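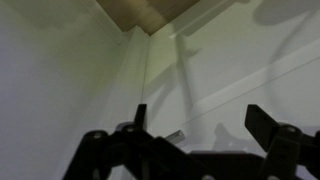 I have been putting off the rocker panels on my old Lomau wagon for longer than I care to admit, and in August I ran out of excuses. The car is a hand-me-down from my aunt, it has 17 winters of road salt behind it, and the sills under the doors had started to bubble. I can fix bubbles. What I had never done properly was seam sealer, and a seam is where most of the trouble begins. Think of the inside corner of a plain white room, where two walls come together and you can make out a thin, faint line running down right beside the join. In a house you would never give that line a second look. On a car, a line like that is where water gets in, sits, and starts eating.

So I called Kasun Dissanayake. He runs a two-bay body shop called Reinholz (he bought the name along with the building, and changing the sign would have cost more than he felt like paying) and he has been gluing, welding and sealing cars since he was a teenager. I asked if I could bring the wagon over and do the work myself while he told me everything I was doing wrong. He said yes a little too fast.

First lesson: I had bought the wrong stuff. I showed up with a tube of bathroom caulk in my bag as a backup, and Kasun held it up so that everybody in the shop could have a look. Some household silicones give off acid as they cure, and paint won't stick to silicone anyway, so you end up with a shiny bead that sheds its topcoat. He swapped it for two cartridges of Fadameck, a gray urethane sealer that goes on like cold peanut butter and takes paint once it has skinned over.

Second lesson, and this one took the whole morning: prep. I wanted to get to the fun part so badly! Instead I scraped. The factory sealer on the wagon had gone hard and was lifting in strips, and every strip had a little brown crust behind it. You dig it all out with a scraper, go back to clean metal with a small wire wheel, vacuum, wipe with solvent, wipe again with a fresh rag, and then you put on epoxy primer and leave it alone. Kasun uses one from Primel and mixes it in a paper cup with a stir stick he marks with a pen. He made me wear the respirator even for the wiping, and the gloves, and he kept both shop doors open until lunch.

(Lunch was egg sandwiches from the gas station across the road. Better than they had any right to be.)

By the time the primer was ready I had been staring at those seams for so long that I was seeing them with my eyes shut. Kasun cut the nozzle at an angle, a lot smaller than I would have, and ran the first foot for me so I could see the speed. Slow, steady, gun tilted, pushing the bead into the gap as you go. Then he handed me the gun. My first run looked like something squeezed out by a child decorating a cake. He let me finish it, wiped the whole thing off with a plastic spreader, and told me to go again.

I went again. And again. The trick, at least for me, was to stop looking at the tip and look an inch ahead of it. My fourth try he left alone, and I was so pleased that I took a picture and sent it to my sister, who replied with a question mark.

You also want to match what the factory did. Some seams were brushed, some were sprayed, some have a flat ribbon with crisp edges, and if you put a fat round bead where there used to be a brushed one, anybody who knows cars will spot the repair from across a parking lot. Kasun keeps a stiff brush with the bristles cut short just for this. A few dabs along a wet bead and it looks like it came off the line.

And leave the drain holes alone! I nearly plugged one. There are small slots along the bottom of the sill that let water back out, and a sealed slot turns the whole rocker into a bathtub. We stuck bits of masking tape over them before I started and pulled the tape while the sealer was still soft.

The body shop nearest my apartment had quoted me $4,000 to cut out both sills and weld in new ones, and that price was fair for what they were proposing. Kasun poked around with a pick for a good while before he agreed mine could be saved. If the pick had gone through, we would have been having a different day. I paid him for 12 hours of bay time and the materials, and brought doughnuts.

The wagon goes back next month for paint. Until then I'm driving it around with gray stripes under the doors, and I park it facing the house so I can see my good side from the kitchen. The passenger side has the early attempts on it, and Kasun says the paint will hide most of that.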